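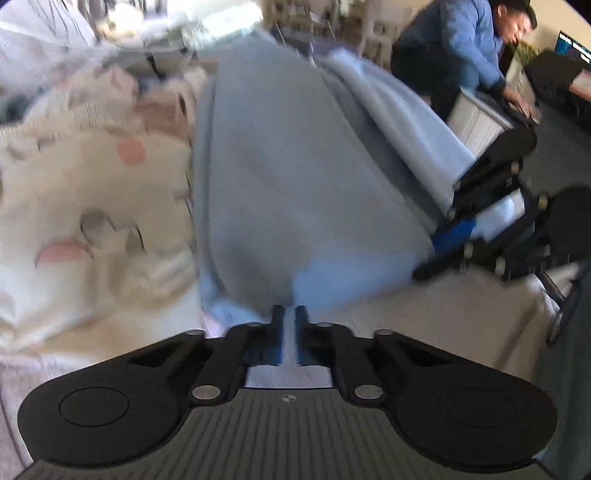

The blankets were always what was left at the bottom of the pile, says Parviz Bahrami, and by the time he got to them it was late, the shirts were done, and he would roll each one into a ball and push it onto the closet shelf with his shoulder against the door.

Plenty of households will recognize that evening, and it is with them in mind that Avavach is pleased to announce the opening of its Blanket Season, a winter program of washing, folding and storage help for families with more blankets than shelf. The program begins in November at the Van der Merwe laundry rooms and runs until the heavy covers come off the beds again in spring.

Avavach started out as a neighborhood wash-and-fold counter, and shirts and sheets are still most of what comes across it. But over the past two winters the staff noticed how many customers were bringing in a second bag, usually with a small apology, filled with throws, crib covers, guest blankets and the fleece that lives on the back of the couch. Last winter the counter took in 2,000 blankets, a good many of them from homes that had never sent us anything else. A light blue one with a soft sheen, a white one printed in pale gray and pink – they come in bunched up any which way, and they are lovely things to handle once you have a big enough table to spread them on.

A big enough table is really where the idea came from. Most people fold blankets on a bed that already has something on it, or standing up in a hallway with one corner under the chin, and a soft blanket will slide out of a fold as fast as you can make it. At Van der Merwe the long tables stand clear of the wall on all sides, so that two people can walk a blanket down its length, or one person can go around it without having to drag it. Customers are welcome to use them at no charge during opening hours, whether or not the blanket was washed with us, and we would be very happy if you did.

Alongside the open tables, Avavach will offer Clavier, the folding class our counter staff have been giving one another for years and have finally been talked into giving to everybody else. The name comes from the way the finished blankets look on the shelf, side by side with their rounded edges out like the keys of a piano, so that you can take hold of one in the middle without bringing down its neighbors. Each class lasts 72 minutes, which we admit is an odd length. It was meant to be an hour, and then the fitted sheet was added at the end by popular demand.

The class takes a single blanket at a time and begins before the folding does, with shaking out and laying flat. We ask everyone to smooth from the center toward the edges with an open hand and to leave the small creases alone, as a quilted or textured cloth is never going to lie like paper and looks the worse for being pulled. From there it is long edge to long edge, then again, then in from both ends toward the middle. Thick blankets stop there. Thin ones take one more turn. Anyone with a printed blanket may like to start with the print facing down, so that the pattern ends up on the outside and you can tell at a glance which one you are reaching for. Children often know their own blanket by one particular shape on it and are quite firm about having that shape on top.

"I came for the sheet, if I'm truthful, and stayed for the blankets," says Bahrami, a regular at the counter who tried out an early class this fall. "My closet door closes now. I opened and closed it a few times the first night just to hear it. My daughter thinks I've lost my mind, but she has borrowed the long table twice since."

For customers who would like somewhere to put the blankets once they are folded, the counter will also carry the Trulex shelf sleeve, an open-ended cotton cover that keeps a stack upright and lets air reach it. The sleeve holds up to 5 throws or 2 full-size bed blankets, and it can go through the wash with whatever was in it. It is sold flat, in natural and in gray, and staff will gladly show you how it goes on.

A few practical notes for anyone planning a visit. Blankets for washing may be dropped off in any bag you have at hand, folded or otherwise, and nobody at the counter will mind in the least if it is otherwise. Please do put a note in with anything handmade or very old, and let us know if a care label has been cut out, so we can set it aside and talk it over with you first. Baby blankets are washed on their own with unscented soap. If a child is waiting on one, say so when you drop it off and we will do our best to have it back by bedtime.

The open tables are busiest after 4 p.m. and very peaceful in the mornings, when there is coffee by the window and usually room to spread out two or three blankets at once. Places in the Clavier classes are limited by the length of the tables and can be reserved at the counter. Bring one blanket of your own, preferably the one that gives you the most trouble.

About Avavach
Avavach is a family-run wash-and-fold service operating from the Van der Merwe laundry rooms. It takes in clothing, bed linens and household textiles, and offers mending by arrangement.

Press inquiries and requests to sit in on a class may be left at the Avavach counter during opening hours.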